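From the play corner: the blocks question, again

Our piece in the last newsletter about what to keep and what to pass on brought in more post than anything we have run this year, including the one about the car park. Most of it concerned blocks. Several of you wrote in defence of the big sets, two of you wrote against all plastic in any form, and one reader enclosed a drawing of a shelf, with measurements, for which thanks. It is a good shelf. We haven't the wall for it.

So, the state of things. The toy library now owns, or at any rate houses, 1,086 loose blocks. This is the figure after the sort in the back room, which took two evenings and most of a packet of custard creams. It leaves out the bag under the stairs, which we have agreed to regard as a separate matter until somebody is brave.

They arrived the way blocks always arrive. A family moves house, a grandparent downsizes, a nursery gets a new cupboard, and a carrier bag appears in the porch with a note saying "mostly complete". I have come to admire the word mostly. It covers a set with one piece gone and it covers a set of which one piece remains, and both were in the porch in the same week.

What the sort showed is that we had been storing them all wrong. For years the rule was by set: the Dreritz in the Dreritz tub, the Drameo in the Drameo tub, and everything of unknown parentage in the washing-up bowl. It sounds sensible. In practice children don't borrow by manufacturer, and no three-year-old has ever asked me for a Drameo. They want the round ones, or the ones that will stand on top of the other ones, or all the blue. The washing-up bowl was by some distance the most borrowed item in the building, and it wasn't even in the catalogue. It also belonged to the kitchen, who would like it back.

Moushumi Akanda, who runs the under-fives morning and has more patience than the rest of us put together, suggested that we stop thinking about sets and make up small mixed bags. Each would hold a handful of blocks, chosen so that no two do quite the same job, plus something flat to build on. I was against this. I said they would get muddled. She pointed out that they were muddled already, and that in her bags it would at least be on purpose.

The flat thing turned out to be the part worth having. If you have ever tried to build on carpet you will know the trouble: the tower goes up, the carpet has a think, and the tower comes down before anyone has had the pleasure of knocking it over. The kitchen floor is better but it is also the kitchen floor. A tray has a rim, which gets in the way of small wrists, and the one tray we tried had a picture of Torquay on it that everyone wanted to discuss. A plain board does the job. It makes a place that is for blocks, and children who wouldn't dream of keeping to one half of a rug will keep to a board for quite a while before annexing the sofa.

We now have a few boards, bought out of the 60 pounds left from the September cake stall. They are chopping boards. We did look at the proper activity boards in the Lysenko catalogue, and they were very handsome, and then we looked at the price and went to the kitchen shop. A chopping board is heavy enough to stay where it is put, and when the family has finished with the blocks it can be wiped down and handed back looking much as it went out. Please don't chop on it in between. You know who you are, and so does anyone who noticed the smell of onion.

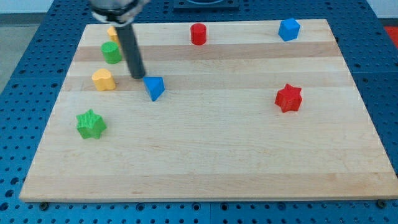 Small mixed lots suit the younger ones best, to my mind, and they suit whoever is picking up afterwards very well indeed. Moushumi's bags hold a handful because a handful is what you can find again at bedtime without moving a bookcase. Eight little blocks on a striped maple board is about the size of thing I mean, a green cylinder up on its end, a blue triangular one to argue over, and bare wood between them where a road or a farm could go. Tip out a whole tub and you get a heap, and the only game I know for a heap is sitting in it. With a few pieces and some space a child will start arranging, and a child who is arranging is a quiet child, for up to four minutes.

On shapes, since several of you asked. Cylinders are more use than they look, being a tree, a tin of beans or a person according to need. Triangles are roofs, and there are never enough of them to go round, so each bag gets one and we ask you to check for it before returning. Anything with a curved side will be under the sofa. Look there first and save yourself the stairs.

On colours, we have made no attempt to match. One correspondent felt strongly that a bag should be all one shade, for calm. We tried one in beige and it has not been out yet, though it is very calm on its shelf.

The bags go out on the usual terms, three weeks and then bring it back, or ring if you can't. They are cloth, with a drawstring, and were run up from the old hall curtains, so if the pattern seems familiar you have probably sat through an annual meeting in front of it. Boards are signed for separately at the desk. The Terkach marble run is still out on loan, as it has been since before I joined, and I would be glad of any news of it.

Spare blocks are still welcome in the porch, in moderation. Spare roofs are welcome at any hour. The washing-up bowl has gone home.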